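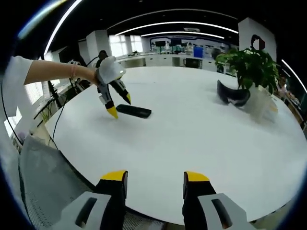
## 4/29/19 – grippers, finger tips and closing force

Tallen pair on the round table. Complaint from the last run: closed width drifts between the two units, and the left finger on one of them lags when the trigger is eased off. Logged under 3174.

Checks, both units:

- Backed off the tip screws, cleaned the seats, refitted the yellow tips. Torque per the Prellow sheet.
- Zeroed the width reading with tips closed. Old offsets from March deleted.
- Cycled open/close 200 times each. Lag gone on one, still there on the other after a pause of 5 minutes.
- Pulled the linkage pin on the slow one. Dry, light scoring. Drundine grease, thin film, wiped back.

Handover check next. Black cylinder held upright at the low end by one gripper, then taken at the top by the other.

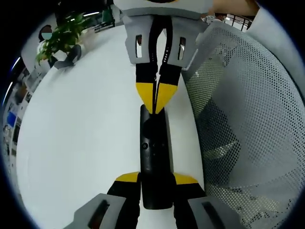
*Transfer check, tips of the upper gripper at the rounded end of the cylinder.*

Tips need to meet evenly. If one side touches early the part tilts and the width log shows a step. Shim the late side, recheck zero, repeat. Max 2 shims per finger, beyond that replace the tip.

Cable strain relief: leave slack at the handle, none across the linkage. MacAulay clips are too stiff for this, do not reuse.
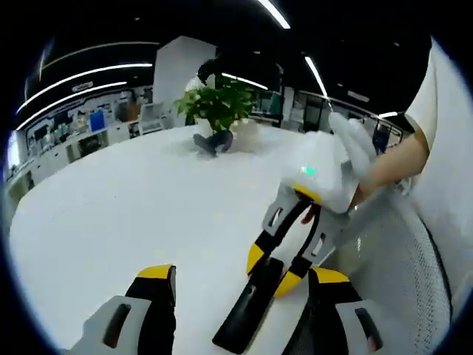
**When does the zero have to be redone?**
After any tip change, shim or linkage work, and at the start of each run. A battery swap alone does not need it.

Open: order linkage pins, both units. Recheck the slow one cold before the next run.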